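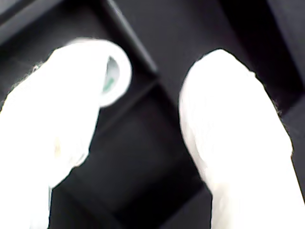

Can Machines Do the Chores Yet? Frequently Asked Questions

Last updated Mon 6 April

These are the questions we get most often at the Calham open days and by email. The answers are kept up by Yanti Pangaribuan. If yours isn't covered, write to us and we may add it.

Can I buy a robot that does housework?

You can buy machines that do single jobs. Robot vacuums and mowers are common and most of them work well enough. A dishwasher is also a machine that does a chore, although people stopped thinking of it that way a long time ago. What you can't buy is one machine that will go around a normal home, see what needs doing and do it without help.

Why is picking things up so hard?

Your hand does a lot of work you don't notice. It feels when something starts to slip and tightens a little. A gripper may have no sense of touch at all, or only a rough one. Small, light parts are harder than they look. A little white cylinder with a hollow center can be held at the tip of a finger, but it can also tip over, roll, or get squeezed out of shape if it is soft. Thin cups, lids and paper rolls all cause trouble for this reason.

Is sorting into a tray easier than tidying a room?

Yes. A tray with raised ridges gives every part a place, and the tray can be fixed so it doesn't move. A living room has no fixed places, and people keep changing it. Most of the useful work we see on shop floors is some form of putting parts into compartments or taking them out again.

Even so, trays have their own problems. The walls get in the way of the fingers. If a part is let go over the point where two compartments meet, it can land in either one or sit on the ridge. A person nudges it over without thinking. A machine has to notice first.

Does color matter?

More than people expect. Dark trays soak up light, and white parts throw it back. If the camera is set for the tray, a white part can lose its edges, and if the fingers are white too it gets hard to tell where one stops and the other starts. Small green print on a part may come out as a smear. Better lighting is usually the cheapest fix, and we suggest trying it before buying anything.

Why do some grippers have soft fingers?

Padding spreads the pressure and gives a bit of grip on smooth surfaces. The downside is wear. Soft coverings can fray at the edges and pick up marks, so plan on checking them and replacing them. Loose fibers are also a problem if you pack food or anything that has to stay clean. Ask the supplier what the covering is made of and how long it should last.

Do I need two arms?

For moving one small part from one place to another, no. For opening a bag, folding a towel or taking a lid off a jar, one arm is a struggle.

How fast are they?

Slow, for anything that isn't the same every time. At the Khoo packing shop, a trained person fills a bin of 400 mixed parts well before the machine does. The machine does not get bored and can go on after closing, so the shop still finds it worth running. It stops when it meets a part it can't place, and somebody has to clear it. Last August that happened 20 times in one night.

What is the Zelladeo trial?

It is our own test of small-parts handling. There are 2 stations, both doing pick-and-place into divided trays. We do not sell the equipment and are not paid by anyone who does.

What about Tovora?

Tovora is the laundry project. It can fold a flat hand towel most of the time. It can't yet deal with a fitted sheet or a pile of mixed clothes.

Haven't people been promising this for years?

They have. We keep a 1957 magazine in the front office with an article on the push-button kitchen. Some of what it describes did arrive, such as the timer on the oven. The part where a machine clears the table did not.

Should I wait before hiring help?

No. If you need help at home or in the shop now, get it now.

Can I come and see the work?

Yes, on open days. Please wear closed shoes and stay behind the yellow line while the stations are running. Children are welcome with an adult. Parking is behind the building, and the side door is the one without steps.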